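Workshop log, student gripper project
Filed under: Grarkent club / build notes
4th June
6 min read · 22 shares · 2 comments

Got in, lights on, put the kettle on, forgot the kettle. Goal for today: both hand-helds calibrated and a first proper batch of demos on the pick-and-place task. Got one and a half of those.

Where we were
Last session ended with Golter (the older unit, the one with the stiff trigger) dropping its pose every time somebody turned it past vertical. Hipólito thought tag, I thought cable. Bet one coffee.

Was the cable. Strain relief had crept back and the connector was hanging by one latch. Pushed home, taped, then did it properly with a zip tie and a dab of hot glue. Spun it by hand for a full song on the radio, no dropouts. Hipólito owes me a coffee, writing it down here so it's on record.

Jaw pads
New pads from the second mold. Better than the first lot, which were too hard and just shoved the block away. These give a bit. Cut the release tabs off with a blade, NOT the side cutters, side cutters leave a nick and the nick turns into a tear. Ask me how many pads I went through learning that.

Fit notes:
- dry fit first, the screws only like going in once
- snug, stop when it bites, do not lean on it
- check jaw closes square against the steel rule
- if there's light on one side, back off and start over

Left jaw on Golter still closes a hair early. Shim of one layer of tape fixes it for now. Needs a real shim. Put on Fabbri order with the bearings.

Calibration
Ran the board routine on both units. First run on Timeck came out terrible, the error was all over the place. Spent ages blaming the lens. Board was bowed. It had been leaning on the wall behind the bench since last term. Laid it under the big dictionary for lunch and taped it to the flat acrylic sheet, reran, fine. So: BOARD LIVES FLAT. Have written this on the board. Have also written it on the drawer.

Clock offset between the two units is steady now, good. Still don't love that we set it by hand. Someone who likes scripts pls write a script.

Open/close sweep: do it slow, full open to full close, twice, start of every session. The width reading drifts if you skip it, and then the whole session is junk and you only find out at home. Skipped it on the first go this morning. See junk.

Recording
Target for the set is 400 demos. Checked the counter at end of day: 2 good ones. Yes, 2. The rest of today's were either pre-sweep or had the clipping thing (see problems). So 398 to go and everyone should come in with snacks.

Not as bad as it sounds, the 2 were really clean. Replayed them on the laptop, path is smooth, grip opens where it should, no jumps at the handover. If they all look like that I'm happy.

Things to say to new people before they pick one up, I keep forgetting half:
- move slower than you think. no, slower
- don't swing the cable
- keep your other hand out of the way of the lens
- start and stop from the same pose, jaws open
- say "bad" out loud if it was bad, whoever's on the laptop tags it

That last one works great. People are shy about it for ten minutes and then there's just somebody shouting BAD across the room.

Problems, open
1. Clipping. Exposure locks on the bright side if you start facing the windows, then the bench goes to mud when you turn. Start facing the brick wall. Try fixed exposure next time, Hipólito has the settings page open in a tab somewhere.

2. Range check between units. Tracking holds fine when they're close togehter, want to know what happens down the length of the room. One person near, one at the far end by the white shelves, unit up at chest height, both hands, then swap. Log both.
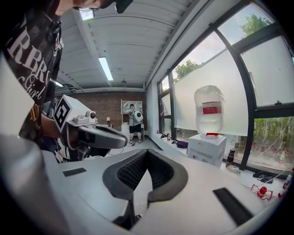
3. Battery on Timeck. Reads full, then half, then full. Either the gauge is lying or the pack is tired. Swap packs with Golter and see if the fault moves with it.

4. File names. We have three people using three schemes. Pick one. I vote date, initials, take number, no spaces, and I will fight about the spaces.

5. Floor cables. Tape them down or route along the wall before anybody walks backward with a unit in hand.

Next time
Sweep first. Sweep first!! Then exposure, then a block of recording before we touch anything mechanical, otherwise we'll tinker until it's time to lock up again. Real shims if the Fabbri box shows up. Pads: mold two more pairs, the mix is in the cold cupboard, check the date on the tin.

Kettle was still full when I left. Laptop is charging on the end bench, backup drive went home with Hipólito Aravena.

2 comments · 22 shares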